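보낸 사람: Radosław Sadowski
받는 사람: 집밥 메일링 리스트
제목: Re: [집밥] 콩 삶기, 냉동, 그리고 2월 나눔 반찬 건

안녕하세요, 라도스와프입니다. 답이 늦어서 죄송합니다. 체스와프 님이 지난번에 올리신 글에 질문이 여러 개 섞여 있어서 하나씩 나눠 답을 답니다. 인용은 필요한 부분만 남겼습니다. 전체 글은 목록 보관함에 있습니다.

체스와프 피옹테크(Czesław Piątek) 님이 쓰신 글:

> 목록 여러분 안녕하세요.
>
> 겨울 들어 병아리콩과 흰강낭콩을 한꺼번에 삶아 냉동해 두고 먹는데, 삶을 때마다 결과가 다릅니다. 같은 봉지에서 꺼낸 콩인데 어떤 날은 40분이면 부드럽고, 어떤 날은 두 시간을 삶아도 가운데가 딱딱합니다. 불리는 시간은 늘 전날 저녁부터 다음 날 아침까지입니다. 소금은 마지막에 넣습니다. 소금을 먼저 넣으면 껍질이 질겨진다고 어머니께 배웠습니다.
>
> 냄비는 바닥이 두꺼운 것을 씁니다. 압력솥은 있는데 패킹이 낡아서 요즘은 안 씁니다. 새 패킹을 살지 솥을 바꿀지도 고민 중입니다.
>
> 두 번째 질문입니다. 얼린 콩을 녹이면 껍질이 벗겨지고 물이 많이 나옵니다. 삶은 물과 같이 얼리는 분도 있고 물기를 빼고 얼리는 분도 있던데 어느 쪽이 나은지요.
>
> 세 번째는 토마토 스튜입니다. 덜 익은 콩을 토마토에 넣고 계속 끓이면 언젠가 익을 줄 알았는데 끝까지 안 익었습니다. 왜 그런지 아시는 분 계십니까.
>
> 마지막으로 2월 나눔 반찬 때 제가 콩 요리를 맡기로 했는데, 몇 그램을 준비해야 할지 모르겠습니다. 지난번 명단이 11명이었던 것으로 기억합니다. 매운 것을 못 드시는 분이 계시면 알려 주십시오.
>
> 체스와프 드림

1. 삶는 시간이 들쭉날쭉한 문제

먼저 물을 의심해 보십시오. 저희 집 수돗물은 센물이라 주전자에 하얗게 끼는 것이 많고, 콩도 오래 걸립니다. 칼슘과 마그네슘이 많으면 콩 껍질과 속이 잘 무르지 않습니다. 체스와프 님이 어떤 날은 정수한 물을 쓰고 어떤 날은 수돗물을 그대로 쓰셨다면 그것만으로도 차이가 납니다. 불릴 때 물과 삶을 때 물을 둘 다 적어 두시면 금방 알 수 있습니다.

그다음은 콩 나이입니다. 같은 봉지라고 하셨는데, 봉지를 뜯은 지 얼마나 됐는지가 빠져 있습니다. 싱크대 아래처럼 덥고 습한 곳에 몇 달 두면 콩이 굳어서 아무리 삶아도 잘 안 무릅니다. 저는 작년에 조리대 위 찬장에 두었던 흰강낭콩 한 봉지를 그렇게 버렸습니다. 정확히는 버리지 않고 갈아서 패티로 만들었는데 맛은 별로였습니다. 지금은 뚜껑 있는 유리병에 담아 복도 쪽 선반 맨 아래 칸에 둡니다.

큰 통에 새 콩을 부을 때 남은 콩 위에 그대로 붓지 마십시오. 묵은 콩과 햇콩이 섞이면 한 냄비 안에서도 익는 속도가 달라집니다. 하나는 뭉개지고 하나는 서걱거리는 것이 보통 이 경우입니다.

소금은 저라면 불릴 때부터 넣겠습니다. 물 1리터에 소금 한 큰술을 평평하게 깎아 넣고 하룻밤 둡니다. 아침에 그 물은 버리고 한 번 헹군 뒤 새 물로 삶습니다. 껍질이 질겨진다는 이야기는 저도 오래 들었지만, 두 냄비를 나란히 놓고 삶아 보니 소금물에 불린 쪽이 껍질이 덜 터지고 더 부드러웠습니다. 간도 속까지 배어 있어서 나중에 소금을 덜 쓰게 됩니다. 어머니 방식이 틀렸다고 말씀드리려는 것은 아니고, 반 컵씩만 나눠서 한번 비교해 보시기 바랍니다.

베이킹소다도 방법입니다. 마른 콩 500그램에 4분의 1작은술이면 충분합니다. 병아리콩으로 후무스를 만들 때는 저도 넣습니다. 샐러드에 넣을 콩이면 넣지 않습니다. 모양이 쉽게 무너지고, 많이 넣으면 비누 맛 비슷한 것이 납니다. 반 작은술을 넣었다가 한 냄비를 다 망친 적이 있습니다.

불 세기는 처음 10분은 팔팔 끓이고, 그다음부터는 표면에 거품이 한두 개씩 올라오는 정도로 줄입니다. 강낭콩 종류는 처음 10분을 꼭 지켜 주십시오. 덜 익은 붉은강낭콩은 배탈이 심하게 날 수 있습니다. 슬로쿠커에 마른 강낭콩을 바로 넣는 조리법이 인터넷에 돌아다니는데 저는 권하지 않습니다. 따로 한 번 끓여서 옮기는 것이 맞습니다.

뚜껑은 조금 열어 둡니다. 완전히 닫으면 넘치고, 다 열어 두면 물이 빨리 줄어서 위쪽 콩이 공기에 닿습니다. 물이 줄면 찬물 대신 끓는 물을 보충하십시오. 다 익었는지는 한 알만 보지 말고 다섯 알을 꺼내 보십시오. 다섯 알이 전부 혀와 입천장 사이에서 눌리면 불을 끄고, 그 물에 담근 채로 30분 둡니다.

압력솥 패킹에 대해서는, 솥 자체가 멀쩡하면 패킹만 바꾸는 편이 낫다고 봅니다. 저도 투르트홀름(Tultholm) 솥을 쓰는데 패킹은 두 번 갈았습니다. 모델 번호는 손잡이 안쪽에 있습니다. 번호 없이 지름만 재서 주문했다가 두께가 안 맞아 김이 샌 적이 있으니 번호를 꼭 확인하십시오. 안전밸브에 콩 껍질이 끼는 일이 있어서 콩을 삶을 때는 솥의 절반을 넘기지 않습니다. 기름을 한 작은술 넣으면 거품이 덜 올라옵니다. 불린 병아리콩은 추가 돌기 시작하고 12분, 흰강낭콩은 8분에 끄고 김이 저절로 빠질 때까지 둡니다. 솥마다 압력이 다르니 첫 번은 짧게 잡고, 모자라면 더 삶으십시오.

2. 냉동

저는 삶은 물과 같이 얼리는 쪽입니다. 물기를 빼고 얼린 콩은 냉동실 공기에 닿아 마르고, 녹일 때 껍질이 먼저 벗겨집니다. 콩이 잠길 만큼만 국물을 부어 얼리면 이 문제가 거의 없습니다. 대신 부피가 늘어나니 통 위쪽을 손가락 한 마디쯤 비워 두십시오. 유리병은 목이 좁은 것을 쓰면 깨집니다. 저는 월베이(Wumbei)에서 산 네모난 통을 쓰는데 뚜껑이 두 개 금이 간 것 말고는 불만이 없습니다.

볶음이나 샐러드에 쓸 콩은 물기를 빼고 얼려도 됩니다. 체에 밭쳐 완전히 식히고, 쟁반에 한 겹으로 펴서 얼린 다음 봉지에 옮깁니다. 이렇게 하면 한 줌씩 덜어 쓰기 편합니다. 쟁반에 기름종이를 깔면 떼기가 쉽습니다. 펴서 얼린 콩은 녹이지 않고 바로 팬에 넣습니다.

국물째 얼린 것은 전날 밤 냉장실로 옮겨 둡니다. 잊어버렸으면 통째로 미지근한 물에 잠깐 담갔다가 덩어리만 냄비에 넣고 약한 불로 녹입니다. 이때 주걱으로 젓지 마십시오. 가장자리부터 녹는데 안쪽 덩어리를 밀면 녹은 콩이 으깨집니다. 냄비를 가끔 흔들어 주는 정도면 됩니다.

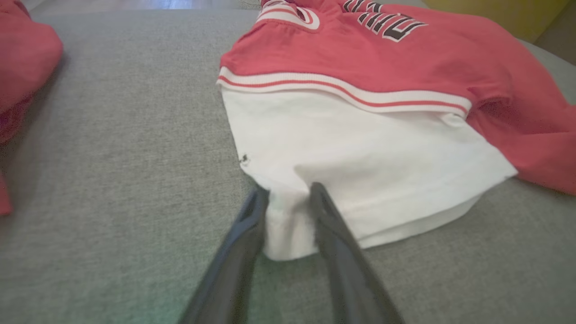
식히는 과정도 적어 두겠습니다. 뜨거운 냄비를 그대로 냉장고에 넣지 말고, 넓은 그릇 두 개에 나눠 담아 찬물에 받쳐 식힙니다. 한 시간 안에 김이 안 날 정도가 되면 바로 통에 담아 넣습니다. 삶은 콩은 생각보다 빨리 쉽니다. 여름에 저녁때 삶아서 조리대에 두고 잤다가 아침에 시큼한 냄새가 난 일이 있었습니다. 그런 것은 다시 끓여도 먹지 마십시오.

보관 기간은 국물째 얼린 것은 석 달, 펴서 얼린 것은 두 달로 잡습니다. 그 뒤에도 상하지는 않지만 맛이 밍밍해집니다. 통에 콩 종류와 달을 적어 붙이시고, 소금을 넣었는지도 같이 적으십시오. 저는 이걸 안 적어서 소금 간을 두 번 한 수프를 사흘 동안 먹었습니다.

3. 토마토 스튜 속의 안 익는 콩

토마토의 산 때문입니다. 산이 있으면 콩의 세포벽이 잘 풀리지 않아서, 넣은 순간의 단단함이 거의 그대로 유지됩니다. 식초, 레몬즙, 와인도 마찬가지입니다. 당밀도 비슷하게 작용하는데 이쪽은 산보다 칼슘과 당분 탓이 크다고 읽었습니다. 그래서 콩은 먹기 좋을 만큼 다 익힌 다음에 토마토를 넣어야 합니다. 거꾸로 이용할 수도 있습니다. 오래 끓여도 모양이 남아야 하는 요리라면, 콩이 막 부드러워졌을 때 토마토를 넣고 한 시간을 더 끓여도 뭉개지지 않습니다.

제가 겨울에 제일 자주 만드는 흰강낭콩 스튜를 적습니다. 네 명이 먹을 양입니다.

삶은 흰강낭콩 600그램 (국물 따로 두 컵)
양파 큰 것 한 개
당근 두 개
셀러리 한 줄기
마늘 네 쪽
토마토 통조림 한 캔 (400그램)
올리브유 세 큰술
훈제 파프리카 가루 한 작은술
월계수 잎 두 장
말린 마조람 한 작은술
소금, 후추

양파와 당근과 셀러리를 콩알 크기로 썹니다. 냄비에 올리브유를 두르고 중약불에서 15분 볶습니다. 색을 내지 않고 숨이 완전히 죽을 때까지입니다. 여기서 서두르면 나중에 당근만 따로 씹힙니다. 마늘을 저며 넣고 1분, 파프리카 가루를 넣고 30초 더 볶습니다. 파프리카는 금방 타서 쓴맛이 나니 토마토 캔을 미리 따 두십시오.

토마토를 손으로 으깨 넣고 월계수 잎을 넣어 10분 졸입니다. 기름이 가장자리에 떠오르면 콩과 콩 국물을 넣고, 뚜껑을 반쯤 덮어 약한 불에서 25분 끓입니다. 되직한 것이 좋으면 콩 한 국자를 덜어 포크로 으깨서 다시 넣습니다. 마조람은 불을 끄기 5분 전에 손바닥으로 비벼 넣습니다. 소금은 맨 끝에 봅니다. 콩을 소금물에 불렸다면 거의 필요 없을 것입니다.

다음 날이 더 맛있습니다. 데울 때 뻑뻑하면 물을 조금 넣습니다. 저는 호밀빵과 먹고, 집사람은 밥에 얹어 먹습니다. 신김치를 잘게 썰어 곁들이는 것도 괜찮았습니다. 단, 김치는 냄비에 넣지 말고 그릇에 따로 내십시오.

병아리콩으로 바꾸실 경우 파프리카를 반으로 줄이고 커민 가루를 반 작은술 넣으십시오. 마조람은 빼고 시금치 한 줌을 마지막에 넣는 편이 어울립니다. 렌틸콩은 이 방법으로 하지 마십시오. 미리 삶을 필요가 없어서 순서가 전혀 다릅니다. 렌틸 쪽은 원하시는 분이 있으면 따로 쓰겠습니다.

4. 2월 나눔 반찬

명단은 11명이 맞습니다. 반찬으로 나가는 것이니 한 사람에 삶은 콩 150그램이면 충분하고, 전부 1,650그램입니다. 마른 콩은 불려 삶으면 무게가 두 배 남짓 되니 800그램을 삶으시면 모자라지 않습니다. 저라면 1,000그램, 그러니까 한 봉지를 다 삶아서 남는 것은 얼리겠습니다. 흰강낭콩은 놀라렐(Nollalel)에서 나오는 1킬로그램짜리를 쓰고 있습니다. 알 크기가 고르고 돌이 나온 적은 아직 없습니다. 그래도 씻기 전에 쟁반에 펴서 한 번 훑어보십시오.

냄비가 문제일 텐데, 마른 콩 1킬로그램을 한 번에 삶으려면 8리터는 되어야 합니다. 집에 없으시면 둘로 나눠 삶으시거나, 제 것을 목요일 저녁에 가져다드릴 수 있습니다. 마스트우드(Mastwood) 10리터 냄비이고 손잡이 한쪽이 조금 헐겁습니다. 가득 채운 채로 들지만 않으면 됩니다.

매운 것을 못 드시는 분이 두 분 계십니다. 위 조리법에서 훈제 파프리카는 단맛 나는 종류로 쓰시면 문제없습니다. 셀러리 알레르기가 있는 분이 한 분 계시니 이번에는 셀러리를 빼고 당근을 하나 더 넣어 주십시오. 시판 육수 큐브에도 셀러리가 들어 있는 경우가 많아서, 쓰신다면 성분표를 봐 주시기 바랍니다. 콩 국물만으로 충분히 맛이 나니 저는 안 넣습니다.

담는 통은 각자 가져오기로 되어 있습니다. 지난번에 통 크기가 제각각이라 나눌 때 오래 걸렸으니 이번에는 500밀리리터로 맞춰 주시면 좋겠습니다. 뜨거울 때 뚜껑을 닫지 마시고, 가져가신 뒤에는 냉장으로 사흘 안에 드십시오.

비용은 영수증을 목록에 올리지 마시고 저에게 따로 보내 주십시오. 지난번에 쓴 140은 이미 정산이 끝났습니다. 이번 것과 합치지 않겠습니다.

5. 덧붙임

콩 삶은 물을 버리시는 분이 계신 것 같아 적습니다. 불린 물은 버리고, 삶은 물은 남겨 두십시오. 수프나 밥물에 섞어 쓰면 좋습니다. 붉은강낭콩 삶은 물은 색이 진하고 떫은 편이라 저도 버립니다. 병아리콩 삶은 물은 냉장고에 하룻밤 두면 묵처럼 굳는데 상한 것이 아닙니다. 거품을 내서 머랭을 만드는 분도 있던데, 저는 두 번 해 보고 두 번 다 오븐에서 주저앉았습니다. 성공하신 분이 계시면 설탕 비율을 알려 주십시오.

콩을 먹고 속이 더부룩하다는 분께는 양을 조금씩 늘리시라는 말씀밖에 못 드리겠습니다. 다시마 한 조각을 넣고 삶으면 낫다는 이야기도 있습니다. 저희 집에서는 차이를 못 느꼈지만 국물 맛은 좋아졌습니다. 다시마는 손바닥 반만 한 것을 넣고, 풀어지기 전에 건져 냅니다.

체스와프 님은 다음에 삶으실 때 물 종류와 봉지 뜯은 달, 끓기 시작한 시각만 적어서 올려 주십시오. 그걸 보고 다시 답을 달겠습니다. 냄비가 필요하신지는 수요일까지 알려 주시면 됩니다.

라도스와프 사도프스키 드림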